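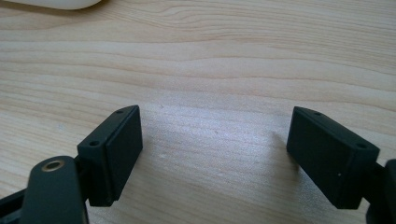 Reading time: 2 min

Section 10. Daily start of the teaching table

This section is for packers who move from the hand line to the teaching table at the Temcombe site. It was written by Henryk Sadowski with help of the morning shift. Please read it before your first session, also if you already did the video course.

At the teaching table you don't pack for a customer. You show the movement with two hand-held grippers, and the Clekix software learns from it for the packing cells. Your pay grade and your breaks stay the same as on the line. What is different is the speed: slow and even is better here, and there is no hourly target.

10.1 Before you start

1. Wipe the tabletop with a dry cloth. Crumbs and dust under the pads can spoil a grip.
2. Open and close each gripper fully, 2 times. The finger pads must face each other and must not rub.
3. Look at the screws of both pads. If one is loose, stop and call the shift lead. Do not tighten it yourself.
4. Lay the cables down the sides of the table, away from your feet.

CAUTION: Keep your fingers out of the open jaws. The linkage can pinch the skin, also when the gripper is not connected.

10.2 Recording one pick

1. Put the empty bin near the far edge of the table.
2. Lay one item in front of the bin. Change its direction a little each time.
3. Hold the grippers open above the table, one on each side of the item. Wait for the tone.
4. Close on the firm part of the item, lift, and release it over the bin.
5. Bring both grippers back to the open position and wait for the second tone.

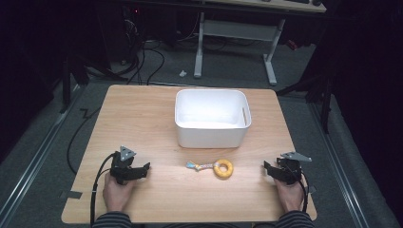
Fig. 10-2. Start position with rope-and-ring toy and white bin.

Note: With rope toys, take the ring first. The rope end bends and is harder to learn from.

Note: If you drop an item, do not hide it. Press Keep and continue. The Emerent cells also need to see how a person recovers from a mistake.

10.3 How long to work

Change person after 100 picks, or earlier if your wrists are tired. The old set for the Echevarría order has 3,377 picks and was made by the whole shift in turns, so please don't try to be the fastest.

When you finish, write your initials and the item code in the table log. Questions about your roster go to the shift lead, questions about the software go to Henryk.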